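Flisier: a small collection of grooming notes for dogs and cats

README for the second release

What it is

Flisier is a set of written notes on brushing, bathing and generally de-burring household animals. People keep a log each time they groom a dog or cat at home, and the logs are tidied up and put in one place so that other people can compare them with their own disasters. It started as a shared text file called "fur" and got out of hand.

The name comes from a cat. The cat has no other involvement and has declined to be bathed.

What's in the folder

notes.csv holds the logs, one line per session.
coats.txt explains the coat types and is the file people argue with most.
words.txt lists the terms we settled on, so that "knot," "mat," "tangle" and "the thing behind his ear" can all be searched together.
changes.txt is what it sounds like.

How a line is laid out

animal: dog or cat. There was a rabbit in the first release and it has gone back to its owner, along with its 14 lines.

coat: short, double, long, curly, wire or "mixed." There are 6 choices and your dog is probably mixed.

tool: slicker, comb, rake, rubber mitt, scissors, bare hands. If you used the kitchen scissors, please put scissors. We don't judge, but we do file.

water: yes or no. A damp washcloth counts as no. A dog who jumped into the tub while you were rinsing out a different dog counts as yes.

minutes: from the first stroke of the brush to the moment the animal left, whether or not you were done.

mood_before and mood_after: your best guess, from calm to gone. These are the softest columns in the whole set. Cats in particular get marked "calm" by people who then describe a scratch in the comments.

comment: free text, lightly cleaned for spelling. The swearing was swapped out for the word "drat," which is why it shows up so often.

Where the notes come from

Most were sent in by members of the Warnora pet owners' list, with a smaller batch from customers at Kalari, a self-serve dog wash with two tubs and one good dryer. The Kalari lines lean toward large, muddy dogs in April, so be careful about drawing conclusions about mud. The Yu batch is long-haired cats only, all logged in the evening, and its minutes column is suspiciously tidy. We left it alone.

Known problems

People log the bad days. A brushing that went fine is over before anyone thinks to write it down, so the set makes home grooming look like a contact sport.

Puppies are thin on the ground. So are very old cats, who mostly get a few strokes on the sofa and are then left in peace, as they should be.

"Double coat" was read by 27 people as "has a lot of fur." Those lines carry a question mark in the coat column. Please leave it there if you pass the file on.

Shampoo brands were removed. Nearly everyone had a favorite and nearly everyone's favorite was the only one that worked.

What not to use it for

Please don't use these notes to decide whether a skin problem is serious. Red patches, sores, bald spots and mats pulled tight against the skin belong with a vet or a professional groomer. Nor should you use the minutes column to promise your family that the bathroom will be free by 7.

Opening the file

notes.csv opens in any spreadsheet program. If the comments run into the next column, set the separator to a comma and the quote mark to a double quote, then try again. Sorting by mood_after is popular and a little sad. 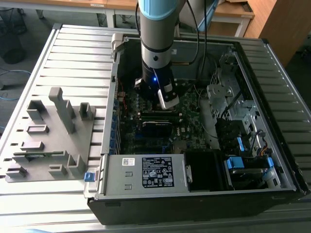 Reply from a Warnora list member: I'd split the comb entries into wide and fine before the next release. My spaniel gets the wide one first and the fine one only behind the ears, and at the moment both go in as "comb," so it looks like I spent the whole session on one tool and got nowhere. Also, could "minutes" allow a break? We stop halfway for cheese.

The comb split is going in. Old lines will stay as "comb" unless the person who wrote them wants to fix them. Cheese breaks can go in the comment field for now, with the length of the break if you know it.

Sending in your own

One line per animal per session, same column order as the file. Leave a column blank if you don't know. Leave out your address and your vet's name. Pet names are fine in the comments and are kept as written, including the one in all capitals.

Use and sharing

Copy it, print it, tape it up next to the tub. If you change the notes, say so at the top of your copy, and keep coats.txt with them.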